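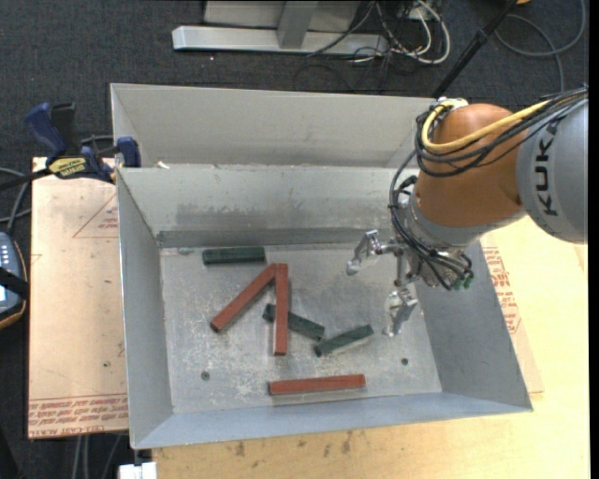
Savow changed how it charges for airport pickups on Oct 1, 2026. I read the new rider terms and the driver notice side by side. Notes follow.

The old model was simple. Base fare, per-mile rate, per-minute rate, and a multiplier when demand was high. The multiplier was shown before you booked and you had to tap to accept it.

The new model drops the multiplier at airports only. In its place is a "queue fee," a flat dollar amount set when you request the ride. It's folded into the upfront price. To see it as a separate line you have to open the fare details, then open "other charges."

The queue fee is calculated from two inputs, per the driver notice: cars waiting in the staging lot, and open requests at the terminal. Flights due to land are not an input. I expected them to be. Gulover has used arrival data for its airport pricing since last year.

Why that matters: staging lot counts lag. A driver who enters the lot is counted right away, but a driver who leaves without a fare is only dropped after 4 minutes outside the boundary. At a busy lot that overstates supply and the fee comes out low. Then it jumps when the count corrects.

I logged quotes for the same trip, Barros terminal to the downtown transit center, through the last part of September while the fee was in test mode there. 502 quotes total, same account, same phone, same vehicle class.

Median queue fee was $4. Highest was $25. The high ones were bunched in the late evening, when the trains have stopped and several flights land close together.

The fee did not move smoothly. It sat at one value, then stepped. Most steps were up. When it came down it came down slowly, often well after the pickup curb had cleared out by the app's own wait estimate.

Caveat on the data: a quote is not a charge. I didn't book these rides. I booked a handful separately and in each case the final charge matched the quote, apart from one where the driver took a toll road and the toll was added on top.

Second caveat: one terminal, one destination, one account. I can't say whether fees differ by rider. The terms allow "adjustments based on marketplace conditions," a phrase wide enough to cover nearly anything.

Driver side. The queue fee is split, and the split isn't published. The notice says drivers receive "a portion reflecting time spent in the queue." Under the old multiplier the driver's share scaled with the fare, so a long trip in a surge paid well. Under a flat fee it doesn't.

Usa Luangrath drives the Barros lot most nights and sent me her trip statements for the test period. On short trips she came out ahead of the old system. On long trips she came out behind. Her take: "I used to wait for the long ones. Now I'd take a hotel run and get back in line."

If enough drivers make the same choice, long trips get declined more. Savow hides the destination until the driver accepts, but it does show a trip duration band. That's enough to sort by.

Cancellations. If you cancel after a driver is assigned, the queue fee is kept in full and the rest of the fare is refunded. The old airport cancellation charge was a fixed amount. Read that screen before you tap, particularly if your bag hasn't come out yet.

Scheduled rides are handled differently. The queue fee is locked when you schedule, even days ahead, and it's set from the historical average for that hour. For late arrivals at Barros the scheduled quote was lower than the on-demand quote in most of the pairs I checked. For midday it was higher.

So for a late flight, schedule it. For noon, request at the curb. Your airport may behave differently and I'd check both before assuming.

Also worth knowing: scheduled pickups get a grace period if you enter a flight number. Without one, the wait clock starts at the time you typed in, delay or no delay.

Wimico still runs a plain multiplier at the same terminal. On late evenings its total was sometimes above Savow's and sometimes below, with no pattern I could pull out. Fewer cars, longer waits. I didn't log it as carefully, so no numbers.

Svend Vídalín asked whether the queue fee counts toward the airport access surcharge. It doesn't. The surcharge is set by the airport and passed through as a separate line. The queue fee is Savow's own. Both can appear on one receipt, and the labels are close enough to mix up.

If you expense rides, the emailed receipt combines the two under "airport fees." The itemized version is only in the app: trip history, select the trip, receipt, then "view full breakdown." The PDF export keeps the split.

Correction to the cancellation post: the fee is also refunded if the driver is the one who cancels. That's in the driver notice and missing from the rider terms.

I'm still logging quotes on the same route. Next I want to compare the fee against posted landing times and measure how far behind it runs. If you have itemized receipts from another airport, send the queue fee, the time of request and the terminal. Leave off the addresses.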